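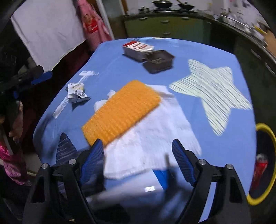

Microfiber vs. old cotton for everyday wiping up, where did you all land?

maplestreet_jo
Joined: March 2019
Hello everybody! I have been reading this board for ages and finally made an account because I need some company on this one. My mother-in-law moved in with us in the spring, and she came with a lifetime of household habits, most of which I love (the woman can get candle wax out of anything). But we have had a very polite, very slow-moving disagreement about rags. She believes in cotton, and by cotton she means towels that have been towels, then bath mats, then dog towels, and only then rags. I have been a microfiber person ever since my sister gave me a pack of the Motex ones as a housewarming present, and I still use them for pretty much everything, counters and bathroom mirrors and the inside of the car.

So my question is whether any of you have gone back to cotton after years of the other stuff, and if you did, do you miss it? I'd also love to hear how you wash them, as I suspect I've been doing it wrong. Mine used to grab onto a spill and now they sort of push it across the table to the other side.

biscuit_and_gravy
Welcome, Jo! You are among friends, we can talk about rags here until the cows come home.

I'd bet my good skillet it's fabric softener, or dryer sheets. They leave a coating and the little fibers can't pick anything up anymore. Wash them by themselves in warm water with half the detergent you think you need and nothing else, then hang them up. You may have to do that two or three times before they come back to you. I did a whole batch this way last winter after my husband "helped" with the laundry, and most of them recovered. A couple never did and those went out to the garage.

Hidayah Manurung
Going to speak up for your mother-in-law, I hope that's all right. I grew up in a house where you did not buy a thing to clean with if there was an old shirt in the closet, and I still feel a bit silly paying money for a rag. Old cotton that has been washed 200 times is the softest, thirstiest thing in the world. New cotton is no good at all, and I think that's where people go wrong. They buy a pack of those cheap white towels, try one straight out of the wrapper, find that it slides around on the water, and decide cotton doesn't work. It needs a few months of life first.

My one exception is windows. For windows I use a flat woven cloth my daughter brought me, a Dirkent I believe, and I grudgingly admit that it leaves fewer streaks than my shirts do.

tobyfromthelake
I'll be the disagreeable one. I've tried the shirt thing and I've tried the towel thing, and they both leave lint on everything I own. Black stovetop, glass coffee table, the TV, all of it fuzzy. I went to the ribbed kind of microfiber for the kitchen and the smooth kind for glass and I'm not going back. The ribs get under dried-on oatmeal in a way flat cotton never did for me, and with a toddler in the house that's most of my cleaning.

Also, with respect to Hidayah, old shirts have seams and the seams scratch.

Hidayah Manurung
Toby dear, you cut the seams off! You cut the seams off and the buttons go in the button jar. As for lint, that will be the dryer and whatever else you had in there with them. Shake them out hard on the porch before you fold them.

tobyfromthelake
Fair enough about the seams. I remain unconvinced about the lint, but I'll shake one on the porch this weekend and report back.

quiltsandcoffee
Can I wander in with a related thing? I use both, and what saved my sanity was sorting by job. Colored ones are for the kitchen, white cotton is for drying dishes and drying the dog, and anything stained beyond hope is for the bathroom floor. Everyone in my house can follow it, even the teenager, who claims not to know where we keep the plates.

And one more, for tablecloths. If you have a printed cotton cloth on the table and somebody spills, please blot and don't scrub! I rubbed a hole of faded color right into the middle of a Lolonine one that I dearly loved, going at a gravy spot with a rough cloth. Lay a clean white towel on the spot, press down with the flat of your hand, lift, move to a dry part of the towel, press again. White matters here, as a bright new cloth can bleed onto your table linens if it gets wet enough. I did that too, the year before the gravy.

biscuit_and_gravy
Oh, the bleeding! Yes. My red ones turned a load of pillowcases pink and I've washed them alone ever since. Some people say a vinegar soak sets the color. I tried it and got pink vinegar.

maplestreet_jo
This is wonderful, thank you all so much. I read the whole thread out loud at breakfast and my mother-in-law would like Hidayah to know that she has a button jar as well, and that hers goes back to 1961. I stripped my cloths the way Biscuit said, three rounds in warm water, and the blue ones are soaking things up again. The yellow ones are still hopeless.

We're trying Quilts' system too, with a hook for each kind by the back door. She wants to know if anyone boils theirs. Her mother did, in a canning pot with washing soda, and she's eyeing mine.

Hidayah Manurung
Cotton, yes, a good rolling boil and then out on the line. Keep the microfiber well away from that pot, the heat ruins it. And tell her hello from me!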